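The Bowl Everybody Reaches For

Keabetswe Mahlangu owns a proper dinner service. It has a gravy boat, a lidded thing for vegetables and enough plates to feed a jury, and it has lived in the sideboard of her house in Denthorpe since she was married. When I visit her, shortly after four in the afternoon, she gives me olives in a pink bowl.

"The good ones are for company," she says, and then looks at me as if deciding whether to apologize. She doesn't.

I have been asking people about this for most of October. Every household I know has two sets of dishes, one that it bought on purpose and one that it uses. The second set is seldom a set at all. It comes from picnics, from a child who has since left for college, from a neighbor who brought over potato salad and moved away before anyone could return the container. It is pink, or blue, or the yellow of a highway sign. It stacks badly, and it gets washed every day of its life.

Thandeka Mokoena has sold tableware in Allileck long enough to be philosophical about it. Her shop carries white, off-white and a gray she orders under the name of a type of weather. Customers love the gray. They run a thumb around the rim and talk about simplicity. Then, she says, they go home and eat cereal out of something the color of bubble gum.

"I do it too," she told me. "I have a cup at home I would never put in the window. I've had it longer than the shop."

She keeps a small shelf of colored pieces by the register, most of them from a line called Umik, and they outsell the gray. She would like this to trouble her more than it does. The Umik bowls come in five colors, of which the pink goes first and the brown has to be marked down every January.

Some of the appeal is plain usefulness. A colored cup can be found. Set a white one down on a white counter and it may as well have been mailed to Ohio. In a house with children, color is also law. Mahlangu's two grandsons have a treaty under which the older drinks from blue and the younger from green, and when the dishwasher is running and only one blue cup is clean, the whole arrangement has to be renegotiated before anyone gets juice.

Then there is the matter of falling over. Cheap cups tip. They tip because they are narrow at the bottom and wide at the top, a shape well suited to stacking and to nothing else. A heavy glass tumbler tips less often, but when it goes, the evening goes with it. I have watched a light cup roll the length of a table while four adults carried on talking, and the only one to move was the dog.

I should confess my own history here. Some years ago I gave in to an advertisement and bought a dinner set by Yazıcı, in a color I would describe as expensive oatmeal. It cost more than my first bicycle. I counted what was in my cabinets before it arrived, out of a wish to be thorough, and found 73 pieces, very few of them related by blood. I boxed up the worst and put the box in the garage, meaning to drive it to the thrift store.

The box never made the trip. Within a month I had gone out for a single bowl, because the oatmeal ones were too wide for soup, and then for a cup, because the oatmeal ones had handles only a teacup-sized hand could love. By spring the box was half empty. The Yazıcı plates are on a high shelf now, where they look wonderful, and I get them down when my sister visits. She asked last time whether we could have the other ones.

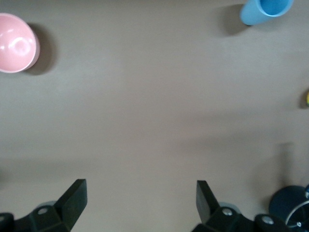

Mahlangu has made a decision about the good service, as it happens. It goes to the older grandson when he gets a place of his own. I asked what the younger one would get, and she nudged the olives toward me.

"He already asked for this," she said.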